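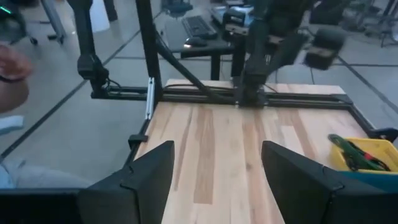

Sioned James wrote in to ask how often a hardwood bench top needs oiling, and whether she could get away with leaving hers another winter. She has a planked top like ours and it has gone dull down the middle, where most of the work gets done.

If a few drops of water sit up on the surface, leave it alone. If they sink in and darken the wood within a minute or two, it wants doing. Sioned's sank in straight away, so she should get on with it before the heating goes on.

Clear the top completely. Tubs of clamps, offcuts, tape, the lot. A plastic bin left standing on fresh oil will leave a mark you have to sand out.

What you need

Hardwax oil, clear, satin
120 and 180 grit paper
A cork block
Lint-free cloths
A vacuum with a brush head
Plastic scraper for old glue

Preparing the top

1. Lift off dried glue with the scraper, held low. Work along the plank.
2. Vacuum the joints between the planks.
3. Sand with the 120, always with the grain. Pale boards show cross scratches less than the amber and brown ones, so check the darker streaks with a torch held flat to the surface.
4. Go over it again with the 180 and vacuum.
5. If the top sits inside a metal frame, run masking tape along the rails. Oil on black aluminium dries to a smear.

Oiling

Stir the tin, don't shake it. Put a small amount on a cloth and rub it in along two planks at a time, end to end. Wait 13 minutes, then wipe off everything that hasn't gone in. Leave it for 8 hours with a window open and put on a second coat, thinner than the first.

Do the underside as well if you can reach it. A top oiled on one face only may cup.

Lay used cloths out flat outdoors until they are stiff. Bunched up in a bin they can catch fire.

Light use the next day is fine. Keep clamps and anything heavy off it for a week. Glue drips come away more easily from a waxed surface, but wipe them while they are soft anyway.

Next: flattening a plank that has lifted at one end.

192 shares | 8 comments

Contact Clultum Workshop Notes | © Clultum | Back to top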